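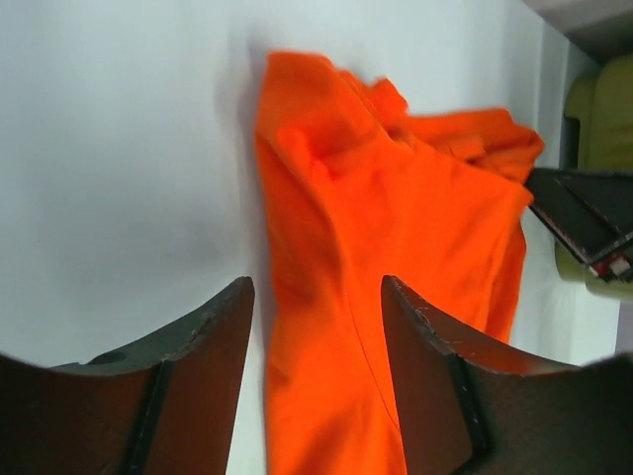 Orange cloth in soft folds, with a little hollow near the top.

Galleries > Folding and Fabric > Orange

Posted 24 March 2020 by the Murnton Laundry Pages
69 shares | 8 comments

I have been meaning to put up a page about orange for ages, and now that the evenings are my own again I've finally sat down and done it. Those of you who came along to the folding afternoons at Trivbridge in December will know that I can talk about a crumpled bit of cloth for far longer than is polite, so do put the kettle on first!

The first picture is the one I keep going back to. A plain colour with no pattern on it leaves you nothing to look at but the folds, and I do love how the orange goes deep and reddish inside that small pocket near the top, then turns so bright on the broad flat part to the right of the long crease. I spent a good part of one winter trying to get shadows like that with coloured pencils (I got through about 40 sheets of paper and kept two).

The second one is wider and lets you see the whole garment opened out across a pale blue surface. My grandmother always had us find the straightest edge before doing anything else, and I still do it with every tea towel and pillowcase in the house - habits like that never leave you. She would have gone for the lower edge, I think, and left that twisted bit at the upper right until last, grumbling at it a little.
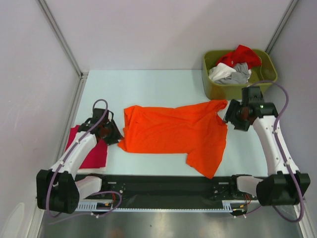
Spread wide, with a long flap just over the front edge.

It's the corners I like best in this one, the pointed one at the lower left especially, and the little bunched flap above it that still wants smoothing. If you have a favourite orange thing of your own, a scarf or a cushion cover or an old apron, do tell me about it in the comments - I read them all, even if I'm dreadfully slow to answer. Greens will be next, once I've sorted through the box.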